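Participants wanted: help us compare two grippers and two controllers

Gaken is looking for people to take part in a paid comparison study at our Stastevano workshop, and we would love to hear from you whether you have driven a robot arm for years or have never so much as touched one. We mean that quite sincerely. The study needs both kinds of people, and some of the most useful comments we had in September came from someone who had come in to fix the heating and stayed for a go.

A little about what we are up to. We have two grippers that we would like to put side by side. Picard is the older of the pair, a plain parallel gripper that our own staff know very well (perhaps too well, as we have all learned to work around its habits). Dollavon is newer, with softer fingers and a rather different feel when it closes. Each can be driven with a handheld controller or with a small desk-mounted arm that you move about and the robot copies. We have our favourites, naturally, but we have been using these things every day and are no longer good judges of what is easy.

You would begin in simulation, seated at a screen, before moving across to the real arm. The simulated part takes up most of the first visit. You will be given a series of rooms with a handful of objects in each, and you will be asked to pick things up, move them and set them down again, first with one gripper and then with the other. We choose objects with very different shapes and weights on purpose, and we don't worry much about whether they would ever be found together in anybody's house.
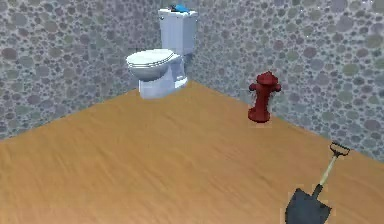 A shovel, for instance, is a lovely test of where people choose to take hold. Some go straight for the shaft, some try the grip at the end, and the two grippers reward quite different choices. A fire hydrant asks for something else again, and a blue thing rather like a folded cloth up on a toilet tank is mostly about how gently you can come down from above. You won't be marked on any of it! If you drop everything for half an hour, we would still like to know which controller you would rather drop things with.

The second visit is on the real arm, with smaller objects and a member of our team sitting beside you throughout. There is a stop button within your reach and another within ours, and you are welcome to use yours whenever you like. Afterwards we sit down with a pot of tea and ask you what you thought, and this conversation matters to us every bit as much as the recordings.

So far we have 3,063 recorded attempts from our own staff, nearly all of them made with Picard, and we are hoping to gather another 2,000 from people outside the company.

Who can take part

You should be 18 or over and comfortable sitting at a screen for an hour at a time, with breaks. Glasses are fine. Left-handed people are especially welcome – we have very few in the building and the handheld controller was plainly not designed by one. If you have limited movement or strength in your hands, please do get in touch, and we will talk through which of the controllers might suit you.

What we offer

Payment for both visits, made at the end of each one, along with your travel costs and lunch. The workshop is on the ground floor with step-free access from the car park.

How to apply

Write to the Gaken study desk with a few lines about yourself, any experience you have with robots, games controllers or machinery (none is a perfectly good answer), and which hand you write with. Please let us have your note by Dec 12, 2024. We reply to everyone, though it may take us a few days, and we will send a full information sheet and consent form before you agree to anything.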